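Chapter 4

Surface Finishes on Wood in Daily Use

4.1 Scope of the chapter

Chapter 3 dealt with the movement of water in and out of solid wood. The present chapter takes up the layer placed between the wood and the room. A finish slows the exchange of moisture, keeps dirt out of the pores, and changes how the surface reflects light. It does not stop the exchange. A board finished on every face will still swell in a damp season and shrink in a dry one, only later and by a smaller amount than the bare board beside it.

Finishes are grouped in this book by where they end up. A penetrating finish is taken into the cell cavities near the surface and hardens there, or in some cases never fully hardens. A film finish stays on top and forms a continuous skin. Most products sold for household use fall somewhere between the two, and the label is a poor guide. The reader should go by the solids content and the number of coats called for.

4.2 Terms

Build. The thickness of dry finish above the wood surface. Build is measured after full cure, as films lose volume while solvent leaves.

Sheen. The share of light reflected at a fixed angle. Sheen is a property of the top coat only. A flat coat over a gloss coat reads as flat.

Cure. The chemical change that follows drying. A surface may be dry to the touch on the day it is coated and still mark under a warm cup on Thursday of the week after.

Witness line. A faint contour left where sanding has cut through one coat into the one below. Witness lines appear in finishes whose coats do not melt into each other, such as oil varnish. Shellac and nitrocellulose lacquer do not show them when properly applied.

4.3 Wear on horizontal surfaces

A tabletop is worn in three ways, and they seldom occur at the same rate. Abrasion comes from grit carried under plates and cloths. Indentation comes from point loads and depends mainly on the density of the wood, since a film will follow the wood down and may crack at the rim of the dent. Chemical attack comes from water, alcohol, fats and cleaning agents.

In the Carow trials, panels of four species were rubbed for 1000 cycles under a fixed load with a damp cotton pad, then for a further 238 with the same pad dusted with fine silica, for a total of 1238. Loss of sheen in the first stage was slight on all film finishes. Most of the damage came in the second stage. The Virlow panels, which had been given one thin coat of oil and no more, showed raised grain before the silica was added. Full results are in Table 4.2.

Pale woods raise a separate problem. Dirt held in the pores shows sooner on them than on dark woods, and many oils turn them yellow. Water-based films yellow less but give a colder look, which some buyers dislike. Mats and runners reduce abrasion only if they are lifted and shaken out. A mat with an open weave lets grit through to the surface under it.

4.4 Small articles

Spoons, bowls and handles are finished under other limits. The ratio of surface to volume is high, end grain is exposed at several places, and the article may be put in the mouth.

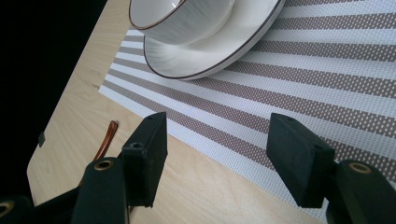
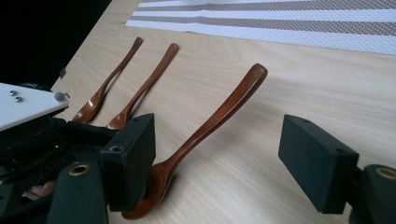
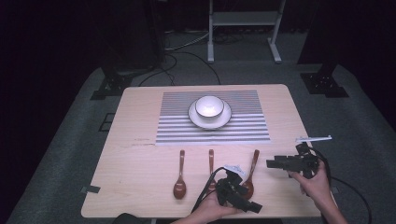 Table settings and brown wooden spoons on light wooden tables.

Lacquer on a spoon fails first at the lip of the bowl, where the film is thinnest because liquid finish draws back from a sharp edge. The maker can reduce this by easing the edge to a small radius before coating. Two coats applied at the lip for each one on the handle will even out the build. Dishwashers shorten the life of any such film and should be ruled out in the care notes.

The method of Major and Nukeck, given in full in Section 4.7, tests small articles by repeated soaking and drying at room temperature. It is slow, but it needs no special equipment.

Last updated: March

Comments

S. Pell
Table 4.2 is missing from this version. Is it in the print copy?

Seren Skyrme
It is in the print copy, after the section on shellac. The file number for the data sheet is 3134 if your library keeps them.

oakandash
4.3 says the Virlow panels had one coat of oil. My older copy says two. Which is right?

Seren Skyrme
One. The older copy has it wrong.

jtb
Would have liked more on soap finishes for pale wood.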